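Chapter 5
Hard Water and Soft Water

5.1 A town with two kinds of water

The town of Gruvalmont lies on both sides of the river Gulus. The people on the north bank drink water from the river, which comes down from granite hills. The people on the south bank drink water from the Halvorsen well, which is sunk deep into chalk. Both waters are clear, both are safe, and a visitor who takes a glass of each will perhaps notice only a small difference in taste. But a family that moves across the bridge learns the difference within a month. On the south bank the kettle becomes white inside, the soap gives little foam, and the towels feel stiff when they come from the line.

The schoolteacher Ingvar Zoëga, who taught chemistry in the town for many years, liked to begin his course with this bridge. He asked his pupils to bring one bottle of water from their own kitchen, and he put the same small piece of soap into each bottle and let them shake it. The bottles from the north filled with foam. In the bottles from the south there was a grey, cloudy liquid with some flakes swimming in it. "Now explain it to me," he wrote on the board, and he left the question there until the end of the term.

In this chapter we will try to answer his question. We need for it only what was said in Chapter 4 about ions and about dissolving, and the reader who is not certain of these things should look at them again before going on.

5.2 Where the hardness comes from

Rain is nearly pure when it forms. As it falls through the air it takes up a little carbon dioxide, and as it passes through the soil it takes up much more, from the roots of plants and from the small living things in the ground. The carbon dioxide makes the water weakly acid. This weak acid is enough to attack limestone and chalk, both of which are made mainly of calcium carbonate. The carbonate does not dissolve easily in pure water, but together with carbon dioxide and water it forms calcium hydrogencarbonate, and this remains in solution.

Granite behaves otherwise. It gives very little calcium to the water that runs over it, and so the rivers of granite country are usually soft. Between these two cases there are many others. Water which has passed through gypsum contains calcium sulfate, and water from dolomite contains magnesium as well as calcium.

We call water hard when it contains much calcium or magnesium. The amount is usually given as if all of it were calcium carbonate, in milligrams per litre. The river water of Gruvalmont has a hardness of 42 milligrams per litre, and it is therefore soft. Limits between the classes differ from one country to another, so a number is always more useful than a word.

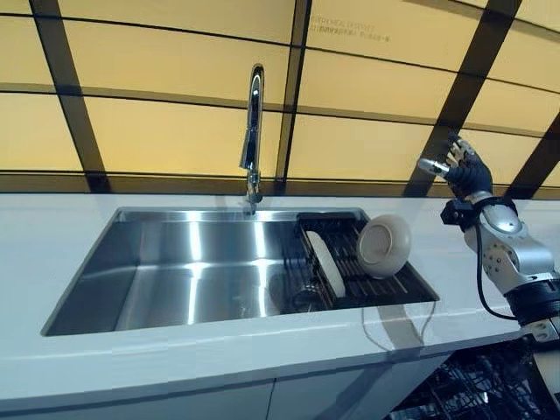

It is a common mistake to think that hardness is a kind of dirt. Calcium and magnesium are both needed by the body, and some mineral waters are sold in bottles with a much greater hardness than any town supply. The trouble with hard water is nearly always a trouble of washing and of heating, and these two we will now take in turn.

5.3 Hard water and washing

Soap is the sodium or potassium salt of a fatty acid. In soft water it dissolves, and its long molecules arrange themselves around the drops of grease and carry them away. In hard water the calcium ions meet the soap first. They form with it a calcium salt which does not dissolve, and this is the grey scum that Zoëga's pupils saw in their bottles. Only when the calcium has been used up can the rest of the soap begin to clean. For this reason a household with hard water needs more soap for the same washing - in former times this was a real expense, and people collected rainwater in a barrel for the laundry.

The modern detergents are less sensitive. Their calcium salts are more soluble, and so they form no scum, or very little. The products for washing machines and dishwashers also contain substances which bind the calcium and keep it away from the detergent. Many dishwashers have, in addition, a small softener of their own inside the machine, which must be filled with salt from time to time. How it works is explained in section 5.6.
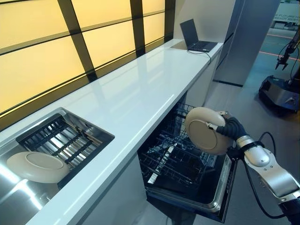 Figure 5.2 A plate held above an open dishwasher.

Even where the washing itself goes well, the last rinse can leave marks. A drop of hard water that dries on a plate or a glass leaves behind all that was dissolved in it. The water goes into the air and the calcium carbonate stays, as a thin white ring where the edge of the drop was. On glass and on dark surfaces the ring is seen easily, on pale pottery it is seen hardly at all. Vinegar or lemon juice will remove it, by a reaction which the reader can already write down.

5.4 Hard water and heating

When water that contains calcium hydrogencarbonate is heated, the reaction of section 5.2 goes backwards. Carbon dioxide escapes, and solid calcium carbonate is formed again. It settles on the hottest surface it can find, and in a kettle this is the heating element or the base. The layer is called scale, or limescale.

Because boiling removes this part of the hardness, we call it temporary hardness. The part which comes from calcium sulfate and similar salts is not removed by boiling, and is called permanent hardness. The word is not very well chosen, as permanent hardness can be removed too, but by other means. Most natural hard waters have both kinds.
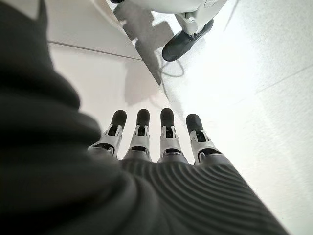 Scale conducts heat poorly. In a kettle it is only a small nuisance, but in a boiler it can be dangerous, for the metal behind the layer becomes much hotter than it was built to be. The old brewery of Wurnovus, a few hours down the river from Gruvalmont, kept a boiler book in which the thickness of the scale was written down each time the boiler was opened. We will use some pages from it in the exercises at the end of the chapter.

Before going on to the methods of softening, try the following.

Practical work 5.1
You need two clean bottles with lids, soap flakes, distilled water and tap water. Put 100 millilitres of distilled water into one bottle and the same amount of tap water into the other. Add one soap flake to each, close the lid and shake. Continue to add flakes, one at a time, until the foam stays on the surface for a full minute. Write down the number of flakes for each bottle. Then boil some tap water, let it cool, pour it off carefully from any white solid, and repeat the test with it. Keep your results, as you will need them in section 5.5.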